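Westinance Members' Newsletter
Tables, bits, ducks
Posted 12/23/19 by Ruan Cele

Quick one before the doors shut. Writing this with my coat on so forgive the state of it.

First, tables. We close for 17 days and the floor people are coming in while we're out, all the grey carpet in the long room is getting a proper clean. They'll do under the tables if they can get at it. They won't move your things, I asked, they said no quite firmly. So anything on the carpet needs to come up off it. Bags, coats, box lids, and cables, mostly cables. Loops of lead hanging off the back edge of a table and sitting on the floor are the worst, the cleaning machine eats them. Coil them, tie them, put them up on the top. Doesn't have to be pretty.

Second, small bits. White tables are lovely and show everything. Had a walk round at lunchtime and it's the usual: snipped ends of red wire, tiny brass screws, little dark crumbs of I don't know what. Wire ends go in the jam jar by the sink, NOT the recycling, and please not brushed onto the floor. They go into the carpet and then into somebody's sock. Mine, last winter. Screws go in the tin. If you're not sure if a screw is important, tin. I have never yet thrown away a screw and regretted keeping it, think about that.

A dustpan lives on the hook behind the Magaña Room door. Or it did on Thursday's list, it may have wandered. There's a second one under the sink with half a handle.

Keyboards and laptops. Laptops home with you please, we aren't insured for them over the break and I've checked twice. Keyboards can stay, but shove them to the back, and turn them over and give them a tap first. You'll be amazed and a bit sick.

Fabric and clothes. We have a fair pile of scarves, cloths, bags and odd lengths of flowery material that have been lying about since the sewing evening. If it's still out when I lock up it goes on the coat rail in the corridor. If it's still on the rail by the end of the first week back, charity shop in Jakthorpe. Fair warning given, this is teh warning.

Fridge. Two milks in there with no name. Gone tonight.

Now, ducks. This is the fun bit so I've left it till late.

Jonduvach is on again, the duck race down at the weir, and yes it's still in the freezing cold on the last Sunday we can all face it (the committee hasn't fixed which, stop asking me, I only do the ducks). Total to be numbered this time is 2,901. I know. Last time we did them in one long evening with marker pens and everyone went home with black fingers and a headache. So we're starting now, in little batches, and anyone who'd like a box over the break can take one.

What you need to know:

Plain yellow ones are the racers. Number goes on the bottom, big, and again small on the back in case the bottom rubs. Let it dry before you put it back in the box or it prints on its neighbour.

Don't number any duck that's sitting out on a table. Those belong to people! Quite a few of you keep one by your work and I'm not having a repeat of the year two desk ducks went over the weir and one came back. If it's in a box with a blue lid, it's ours. If it's out in the open, leave it be.

Put something under them while you ink. A mat, a bit of card, a black square of whatever you've got. Marker does not come off the white tops, I've tried vinegar, I've tried toothpaste, there's still a 4 on the end table from last time and it has outlived the chap who wrote it's membership.

Pens in the mug. Caps ON. We lost most of a pack to no caps.

Boxes to take home are by the front door, sign the sheet so I know where they've gone. Bring them back whenever, but before the end of January would be kind.

Keys, last thing. If you've got one of the old brass ones it won't work in the new year, the lock's being changed the same week as the carpets. New ones from me, in person, no posting them through doors.

Mince pies are on top of the microwave, help yourselves, they wont keep. And thank you to all who've tidied already, I did notice, the sink side looks like a different room. Rest of you, you've got till I find my gloves. Table by the window still needs its snippings swept up and the lead lifted off the carpet, duck stays where it is. 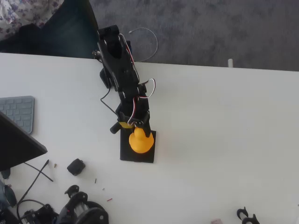
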